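11/26/21

The woman who has taught evening English in Surkgate for many years asked me not to print her name. "My students know who I am," she said, "and the others don't need it." We met in her kitchen, where she made very strong tea and put a plate of salted biscuits between us.

She came to Surkgate from Bakach when she was 45. At that time she spoke what she calls a school English, correct and slow. "I could explain the whole of the past perfect, but I could not buy a stamp. The man at the post office was kind, and that made it worse."

Her first work was in the laundry of a hotel called the Arboleda. It was there, she told me, that she began to learn properly, from the other women and from the radio. She wrote new words on the inside of her wrist with a pen. In the evening she copied them into a notebook before she washed.

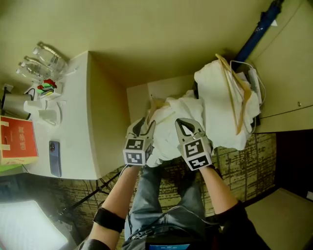

White cloth in the corner of the room.

I asked which words she remembers from those first months. She answered at once. "Crumpled. Fold. Hem. Then 'never mind', which I thought was one word, and I was looking for it under N for a long time." She laughed at this, and went to find the notebook. It has 80 pages and the last 2 are only about the weather.

The classes began in September, three years after she arrived, in a room above the library. She expected a few neighbours. The first evening there were not enough chairs and people sat on the radiators. Today she has 40 students on her list, though she admits that in the winter many of them stay at home. 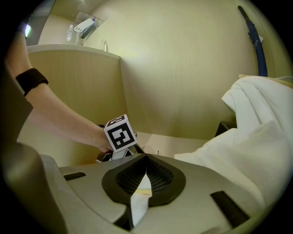 A bare arm with a black wristband.

She has a strict rule about mistakes. She does not correct a person who is telling a story. "If somebody is telling me about his mother's illness, I will not stop him for an article. I write it down, and next week the whole class does an exercise on articles. He doesn't know that it was his."

The textbook she uses is the old Paston course, which is out of print. I said that the dialogues seemed to me quite old-fashioned. She did not agree. "People still miss the train. They still complain about soup." Telephones are a different matter - she asks that they are turned over during the lesson, and her own she puts away first.

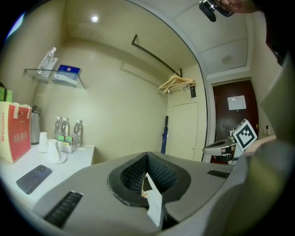

Phone face down on the white countertop.

Before I left, I wanted to know if she now dreams in English. She thought about it while she rinsed the cups. "With my sister I dream in our language. But when I dream that I am late, it is always in English."

The beginners' group still has places. One can ask at the library desk, in any language, and they will telephone her.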